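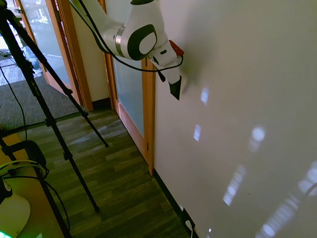 White robot arm beside a plain wall, with a tripod and two wood-framed doors to the left.

Small Halls Need Fixed Hours
By Mirta Núñez

The town is reviewing how the Mokeo arts center allots its rehearsal rooms. The present rule gives each group a block of 8 weeks, renewable without limit. In practice the same groups renew, and a new choir or theater company waits until someone quits.

I would replace the blocks with fixed weekly hours. Each room would be open to any registered group for 44 hours a week, booked one month ahead, with a cap of four hours per group. The remaining time would stay with the center for classes and exhibitions. 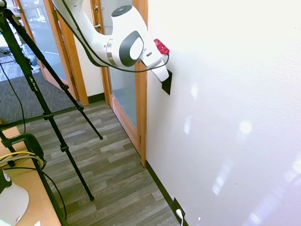 The usual objection is that a play cannot be prepared in four hours a week. Elikem Eshun, who directs the Sonar chorus, made this case at the April meeting, and he is right about the final two weeks before an opening. A written exception for that period would cover it.

The fee should also change. A flat charge of $100 per season costs a trio the same as a full orchestra. Charging by the hour would fix that, and the booking ledger already records the hours.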